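Vemley Soft Gripper Kit, for two-arm home builds

The Vemley kit is made for people who build their own robot at home or in a shared workshop. It gives you one pair of parallel grippers with the mounting plates, the cables and the control board. Arms and body are not included.

We recommend it for cloth, cushions and other soft things which change their shape when you hold them. The closing force is set in software, in 5 steps. For a pillow please begin with the lowest one.
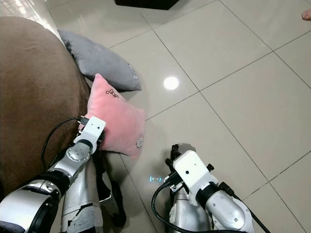

Each gripper can be opened and closed alone, so one side can hold while the other side waits. Leave enough cable at the wrist before you fix it, or the last joint will pull on the plug.

Weight per gripper: 365 g
Opening: 59 mm
Order number: 1013
Fits: Rønning wrist flange, old and new type

Sold by Merkau, Dedavcombe. Orders placed before 12th September are sent with the second set of finger pads. The next batch comes in December.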